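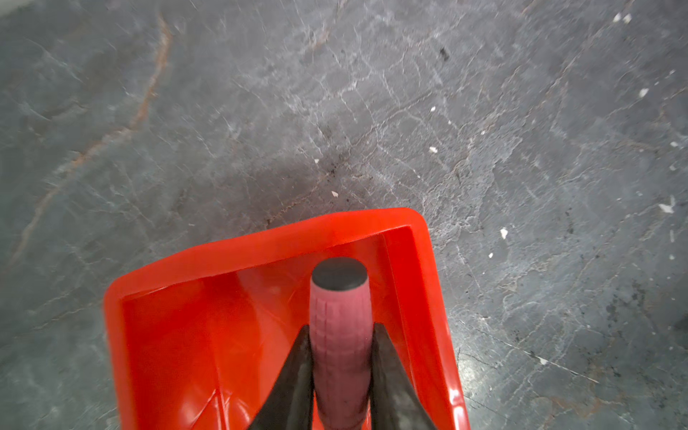 **Gripper loses the dustpan handle during the sweeping task**

Our school club is preparing for the Plarside student round in May. The arm must hold a dustpan while a second arm brushes bits into it. The handle is round, and after 6 or 8 strokes the pan has turned in the fingers and its front lip is not flat to the floor any more. We already closed the gripper harder. Is it a problem of force or of position?
— Tin-yau Hsu

**Borulton**

I think position. You pinch the handle low and from two sides only, so it can still roll. Put thin rubber on the fingers — we cut ours from a bicycle tube — and bring the pan down until the lip presses a little on the floor. Then the floor also helps to keep it straight. With us it stayed for four full runs.

**Skeladik**

Just use more force, worked for me

**Tang**

Please read the rules before you glue rubber. Last year we had to remove ours on Saturday morning.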